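Robots and Everyday Work
Handout 7: Can machines do the chores yet?

Course notes by Ivar Strand. Revised Feb 25, 2022.
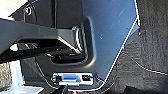
1. Where we left off

Last session we went through welding lines and pallet stackers, and I promised we would get to the fun part. A welding robot lives in a world built for it. The parts arrive in the same place, in the same order, and somebody has spent months making sure they do. Chores are the opposite. Your kitchen was not built for a machine, and neither was the back of a workbench with cables hanging off it.

So the question for this unit is simple to ask: which small jobs, the kind a person does without thinking, can a machine do today in a place it has not seen before?

2. What makes a chore hard

Reaching into things. Look again at the picture at the top. The gripper finger has its tip right in front of a recessed opening in a gray panel, and the inside of that opening is dark, with curved ridges. A person would put a fingertip in and feel around. Most grippers can't feel much at all, so the machine has to get nearly everything from its camera, and a dark pocket is where a camera has the least to offer.

Things that bend. Cables, towels, bags, bed sheets. A mug has one shape. A cable has as many as you like, and it picks a new one every time you touch it. There is a thin cable looping down below the finger in our picture and a dark one hanging under the connector module. If you were planning a path for that arm, you would have to decide whether brushing against them matters.

Tight fits. A D-shaped plug goes in one way, and being a little bit off means it doesn't go in. People solve this by wiggling! We push, feel it catch, tilt, push again. Getting a robot to wiggle well is a lovely research problem and I could happily spend the whole term on it.

Knowing when you're done. Did the latch close? Is the plate clean? We use sound and touch for this far more than we notice. Try shutting a cupboard with earplugs in and your eyes closed.

3. A case to work through: the Miklow bench

Miklow is the small repair shop we will use for the rest of the unit. They wanted an arm to help with panels and connectors, and they let us have the notes from their first trial. The trial ran 19 tasks. Each one was tried many times, for a total of 4000 attempts, with the lighting and the position of the work changed between blocks.

The pattern was very clear. Picking up a loose rigid part went well almost from the start. Opening a panel by its recess was fine when the panel sat where the arm expected it and poor when it had been shifted a bit. Plugging in connectors was the slowest of the lot, and when a cable drooped across the port the arm mostly gave up.

I find this encouraging. Ten years ago I would not have put a connector task on the list.

4. Household side: Jindo and Đào

Compare the shop with our two home projects. Jindo does dishes only, loading from a counter. Đào folds laundry, 3 kinds of item so far, and it is wonderful to watch a sleeve land where it should. Neither one can do the other's job. Keep that in mind when you read a headline about a robot that "does housework" - ask which chore, in whose house, and how many tries it took.

5. Terms to know

Compliance: how much the arm or finger gives when it meets something. Too stiff and parts break, too soft and plugs don't seat.

Occlusion: when something, often the gripper itself, blocks the view of the work.

Reset: putting everything back before the next attempt. In most trials a person does this, and the published numbers rarely mention the labor.

6. For next time

Read chapter 2 of the Skundulitz notes, skipping the section on motor sizing. Then choose one chore you do at home and write it out as steps, small enough that each step is a single motion. Mark every step where you rely on touch. Bring it on paper, we'll be swapping them in pairs.

The demo session moves to March, same room.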